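The hair tie drawer, and other small victories

So I've finally sorted the little stuff. You know the stuff I mean. Elastics, bobby pins, the backs of earrings, safety pins that come with race bibs, a button for a coat I donated two winters ago. It's been living in a biscuit tin since we moved to Mitthorpe and every morning I'd be up to my wrist in it looking for one single hair tie with the bus due in ten minutes.

I went back and forth on what to buy. I nearly got the Noh bamboo trays because they're gorgeous, but they're open on top and our place collects dust like it's a hobby. Then I had a Brilia case in my cart for ages, the kind with a snap lid, and talked myself out of it (I know I'd leave the lid off). What I wanted was drawers, small ones, in something see-through so I'd quit opening the wrong one. Smoky brown plastic was not the plan. My mum had a whole bathroom in that colour and I swore I never would, but I've come around! It looks warm against white and it hides fingerprints much better than the clear kind.

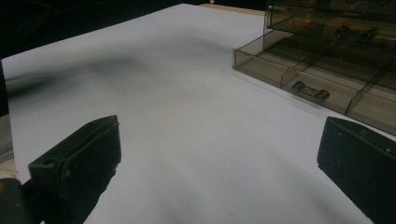
Do you need dividers in every drawer? Only where the things are small enough to tangle or roll. Elastics and pins want their own slots, but a drawer of combs or nail files gets along fine with one long space.

Anyway, before anything went in, I tipped the tin out on the white table and had a proper look. Do this on something pale if you can. I tried it on the rug first, years ago, and was finding bobby pins with my bare feet until spring. The lot came in at 85 hair elastics. Eighty-five! I have one head. A good number were stretched past any use, the sort you wrap round four times and they still slide down, and those went straight in the bin. I kept the soft ones and the thin see-through ones, which are brilliant for the ends of braids and also the worst for going missing, seeing as they match every surface in the house.

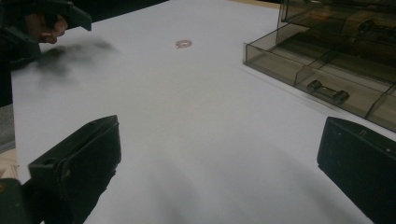
A reader wrote in after my last tidying post to say she keeps hers threaded on a carabiner hung off the towel rail, and that she hasn't bought a new packet since she started. She also reckons the thin ones go brittle if they sit in a sunny window, so hers live in the dark half of the cupboard.

I like the carabiner idea for the thick ones and might pinch it for my gym bag. For the thin ones I'm sticking with a drawer, though I've taken the window part to heart and shifted the whole thing over to the wall side.

Now, what goes where. The little square cells are for the truly tiny things, so earring backs, spare buttons, those wee screws that fall out of sunglasses. The long narrow sections down in the drawer are for pins and clips, all lying the same direction. I did try elastics in the squares at first and it was annoying, you end up fishing about with a fingernail. Long sections are much better, you just pull the drawer and grab.

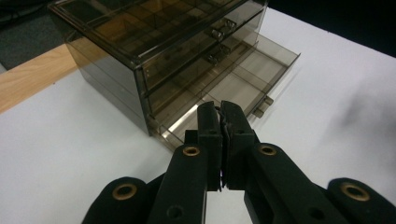
I'd also say don't fill it to the top. I left 2 sections with nothing in them, and that took some willpower, let me tell you. Something always turns up. There was a zipper pull in my coat pocket the very next morning and it had a home to go to.

Labels I've skipped for now. I had a roll of the Civska ones left over from doing the pantry, but on tinted plastic they looked a bit like an office supply cupboard, and you can see through the sides anyway. If the rest of the household starts putting batteries in with my clips I may have to rethink.

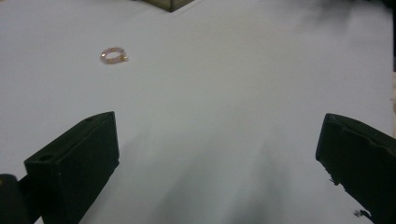
Next up is the desk, which is mostly pens and charging cables and a bag of 1,000 craft beads I bought in May for a project I've done precisely none of. I'm thinking jars for the beads. The cables I don't want to talk about yet. If you've got a way of keeping them from knotting themselves overnight, the comments are open, and please don't say toilet rolls, I've tried the toilet rolls.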